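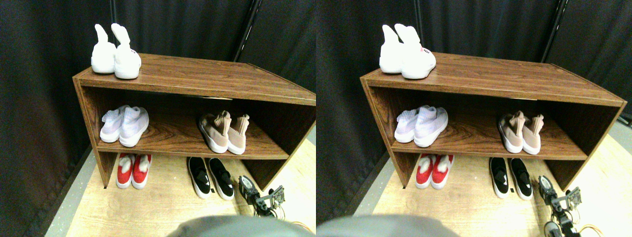
But why can't I just kick them off by the door? A reader named Nigatu sent me that question, and I've been thinking about it ever since, mostly while hopping on one foot in my own hallway.

Well, Nigatu, you can! Lots of people do. But then comes the morning when you're late and you can only find the left one, and the right one is under a coat, or behind the umbrella stand, or (this happened to me in October) in the dog's bed. A shoe shelf is a pretty simple fix. It's a top, a couple of sides and a board in the middle, and every pair gets its own parking spot.

So how do you pick the spots? I start with the floor. If your shelf is open at the bottom, that space is great for the sneakers you wear all the time, like the red ones you run around in at recess. You don't have to lift them up and you don't have to reach. The middle board is good for softer, lighter shoes. I keep my knit slip-ons there.

Knit shoes are funny things, by the way. The top part is made with loops of yarn, a lot like a sweater or a sock, and that's why they stretch when you push your foot in. Look closely at a knit shoe and you might see little ridges running up and down. Those are called ribs! Ribs can spread apart and spring back, so the collar (the part that goes around your ankle) can open wide for your foot and then hug it again. 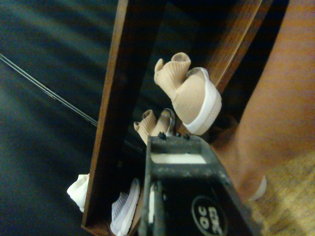
Beige knit shoes with ribbed tops and white rubber soles.

The bottom of a shoe is called the sole, and on sneakers it's often rubber. Rubber grips the ground so you don't slide, and it squishes a tiny bit when you land. It also picks up mud like crazy. Before a shoe goes on the shelf, I bang the soles together outside, two good claps, and then I check for pebbles. I once found a pebble shaped exactly like a potato. I still have it.

Now for putting shoes away. Keep the two shoes of a pair right next to each other, with the toes pointing the same way. I like toes facing out, so it looks like the shoes are about to walk off the shelf on their own. My cousins in Priltstead do it the other way, heels out, and they say it's easier to grab them. We've argued about this for years.

When you want a pair back, take hold of it by the collar or the heel and lift. Try not to drag it, or you'll bump the pair next door, 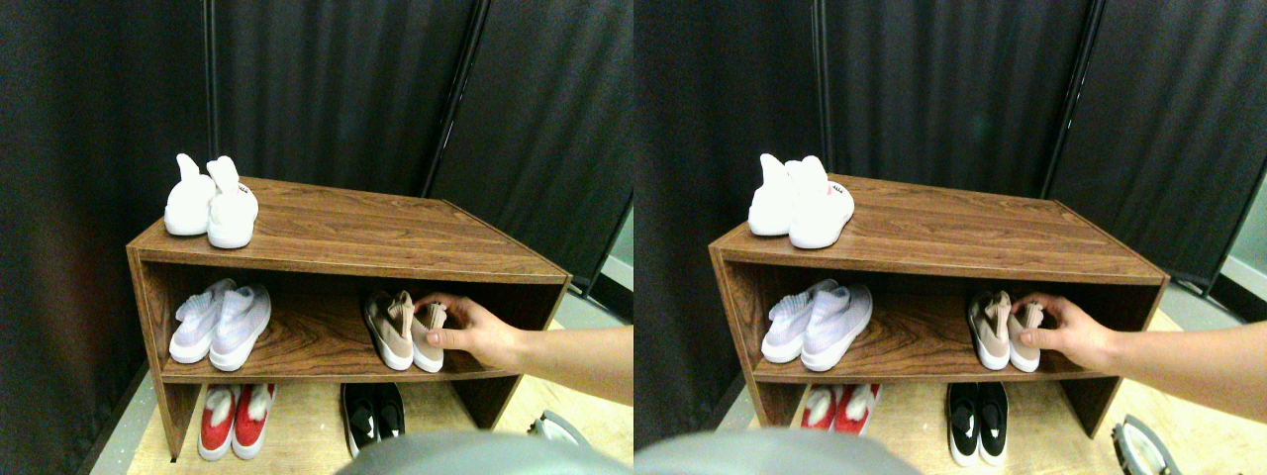
and then that pair bumps the next one, and pretty soon you've got a shoe traffic jam. Floppy collars are easy to grab, but be gentle with them. If you yank a knit collar really hard every single day, the yarn can get baggy and stop hugging your ankle.

One more thing, and it's about stinky shoes. Feet sweat, even in winter, and a damp shoe needs air. An open shelf lets air move in and out, so shoes dry faster there than they would in a closed box. If yours got soaked, pull out the insoles and leave them somewhere airy overnight before you park them.

Want to try it yourself? Set a timer for 30 minutes, get every shoe in your house into one big pile, and start matching. Ask before you move the grown-ups' shoes, especially the fancy ones!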